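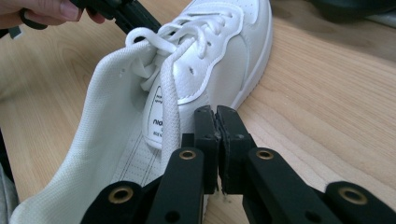 Cordones: el regreso

Inicio · Archivo · Cosas de casa · Contacto

7 de diciembre de 2018

Llevo media vida atándome los zapatos y sigo sin saber pasar un cordón como es debido. Lo descubrí en agosto, cuando metí las zapatillas blancas en la lavadora con los cordones puestos y salió una especie de trenza mojada que hubo que deshacer con un tenedor.

Desde entonces los quito antes de lavar. Quitarlos es un placer de diez segundos. Volver a ponerlos me ocupa casi 13 minutos por pie, con la zapatilla tumbada en la mesa del comedor —sí, donde se come, ya me lo han dicho— y la lengüeta escurriéndose hacia donde le apetece.

El cordón plano tiene además una maldad propia: se retuerce. Uno va tan contento, cruza, tira, cruza, y tres ojales más abajo hay una vuelta que estropea todo el conjunto. Se puede dejar así. Yo lo dejé así una vez y me pasé una boda entera mirándome el pie izquierdo.

Mi método, por llamarlo de alguna manera:

Igualar las dos puntas antes de empezar. Me lo salto siempre y siempre acabo con una punta kilométrica y otra que no da ni para media lazada.

Aflojar de abajo arriba y apretar al final, con el pie dentro.

Planchar el cordón con los dedos en cada cruce. Parece una manía de abuelo y lo es.

Compré también unos cordones elásticos de Wumix, de los que no se atan. Me duraron una tarde. Caminaba como en pantuflas y volví a los de siempre, que por lo menos avisan cuando se sueltan.

La derecha ya casi está. La izquierda, después de cenar, si queda sitio en la mesa.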